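Las servilletas de mi abuela, o por qué dejé de comprar papel

Escribo esto a las prisas porque tengo el arroz puesto. A ver.

Llevo desde diciembre sin comprar un solo rollo de papel de cocina. Ni servilletas de papel. Empezó por ahorro, lo reconozco, no por el planeta. Miré los tickets del Mercado de todo un año (sí, los guardo, en una lata) y entre rollos, servilletas y toallitas me salían 134 euros. En papel. Para tirar. Me dio una rabia...

Y luego estaba el cajón de mi abuela. Manteles, paños, servilletas de algodón con las iniciales bordadas, todo planchado y guardado "para cuando venga gente". Nunca venía gente suficiente, parece. Las servilletas llegaron a mi casa en una caja de galletas y ahí se quedaron cuatro años más, que yo tampoco las usaba. Me daban apuro. ¿Y si cae vino? Pues cae vino. 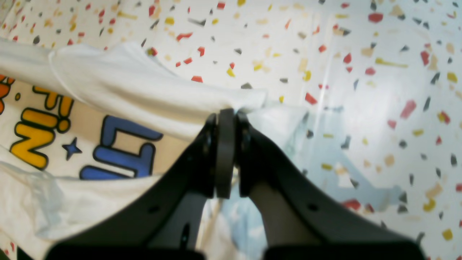

Lo primero que aprendí fue que hay que tener más de las que crees. Con un par por persona no llegas al fin de semana, y al final acabas secándote las manos en el pantalón. Lo segundo, el color: todo el mundo me decía que oscuras, que las manchas no se notan, y yo al revés. Un paño blanco como ese, extendido sobre terrazo moteado, te canta la mancha enseguida y la atacas a tiempo. En uno granate te enteras cuando ya lleva tres lavados y está cocida dentro. Además lo blanco se puede hervir, que es lo que hacía mi abuela en una olla enorme que daba miedo.

Vale, el lavado, que es lo que me preguntais siempre. Yo hago esto: agua fría primero, nada más quitarlas de la mesa. Jabón de pastilla en la mancha, frotar un poco y a remojo toda la noche. Por la mañana, lavadora con las sábanas. Para el aceite, polvos de talco antes de mojar. Para el vino, agua con gas y paciencia. Para la cúrcuma — nada. Sol y resignación. Suavizante jamás, deja la tela como encerada y ya no seca.

Marisol Kincaid, que tiene un puesto de telas en Bondari y sabe de esto mil veces más que yo, me corrigió una cosa: yo planchaba del todo secas y así no hay manera. Húmedas. Casi mojadas. Las enrollas un rato en una toalla y luego plancha fuerte. O no planchas, que es mi opción de entre semana: las sacudes bien, las estiras con la mano encima de la mesa y a doblar.

También me dijo que el algodón viejo absorbe mejor que el nuevo porque ya ha soltado el apresto. Si compras nuevas, lávalas antes de estrenarlas, dos veces mejor que una. Las primeras mías de tienda eran unas Jastanura muy monas que no secaban ni una gota. Lo repartían todo por la cara.

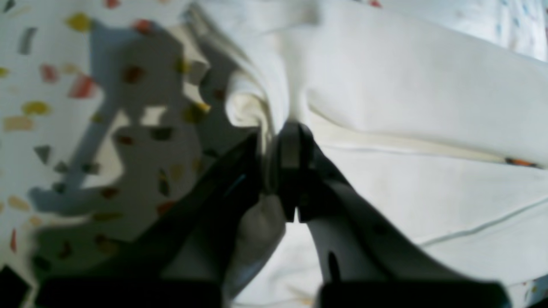

Blanco sobre confeti. Y arrugado, como acaba siempre.

De dinero: he gastado 8,19 en una pastilla de jabón buena y hilo para zurcir dos esquinas. Ya está. En casa al principio hubo protestas, sobre todo por lo de "¿y esta de quién es?". Lo arreglé con nudos de lana de colores en una esquina. Feo pero funciona. Mi hijo perdió su nudo el segundo día, claro, y ahora dice que la suya es la que no tiene.

Lo que no he conseguido sustituir es el papel para escurrir frituras. Lo intenté con un trapo viejo y quedó para la basura, con un olor que no os cuento. Ahora uso una rejilla encima de un plato. Si alguien tiene otro sistema que me lo ponga en los comentarios porfa.

Otro día cuento lo de los manteles, que hay uno que viene de Dratmont y tiene una historia larguísima. Me voy que se me pega el arroz.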